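Plonon says its bakery-packing arm finished 1,044 picks last November with 144 faults. Yesenia Londoño, who ran the line trial at Westerberg, has read the log and doesn't buy the word "faults." In five of them, she says, the gripper kept closing after the stop command.

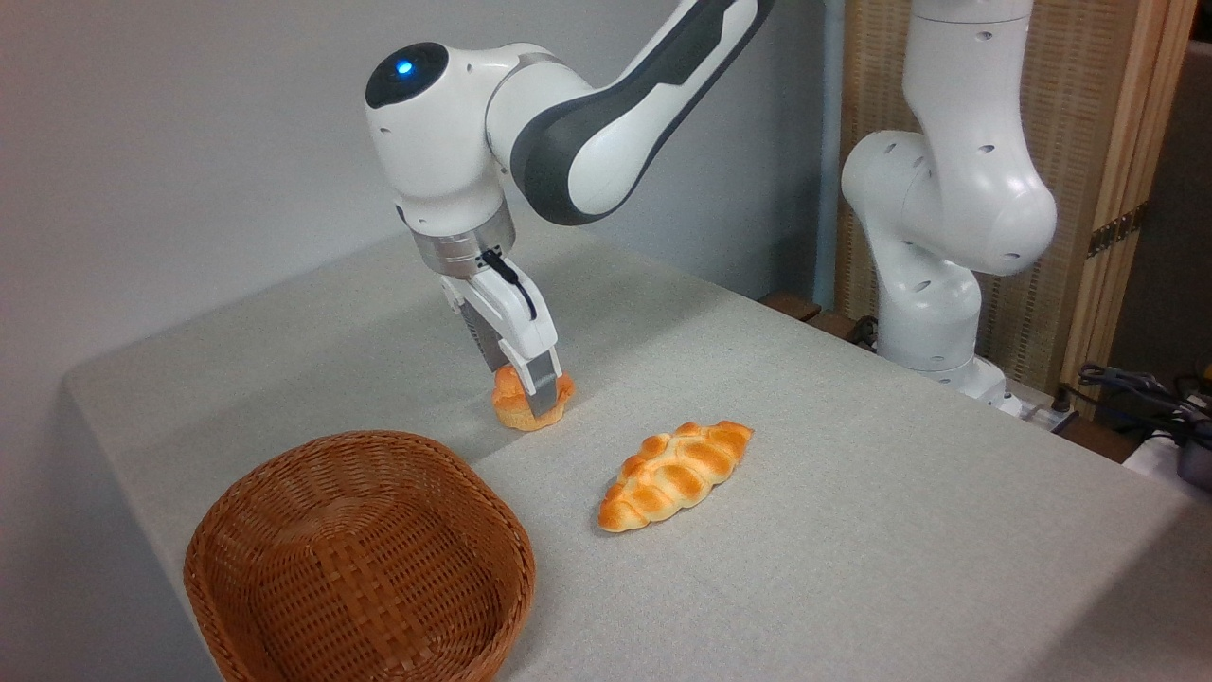 A gripper closed on a small bun, with a braided loaf and wicker basket nearby.

Plonon blames a late force reading and promises a patch. Maybe so — but a stop that waits on a sensor is a poor sort of stop. Londoño wants it wired separately.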